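# Setting up a two-arm bench without losing your staff

Management at the Harnura kitchenware warehouse in Lolville bought two robot arms to sort sample kits. The pickers got a memo of 172 words, eight of them "exciting". If your shop is next, start with the steps below.

1. Ask the people who do the job now where things go. They know.
2. Stand the tall stuff, like the pitcher, along the far side.
3. Keep the cutting board in the middle, where both arms can reach.

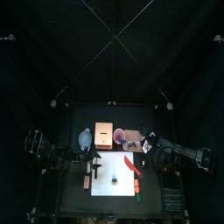 4. Write down who gets called when an arm stops. On our floor it was whoever stood closest, so people took up standing elsewhere.
5. Run 17 kits before you change anybody's roster. Zakik, the integrator, will suggest fewer. Zakik goes home at five.

Now the tray. Blocks go in one at a time, and the fingers want a clear side to grab.
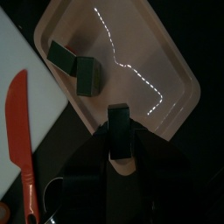
*Nwachukwu*

6. Don't crowd the blocks against the tray wall if another has to fit.
7. Put the retraining hours in writing. "Bench minder" is a new job and ought to have a new pay rate. Ours is due in November, the same month as the revised memo.

The old hand-packing sheet is still taped inside the supply cupboard. Leave yours up too.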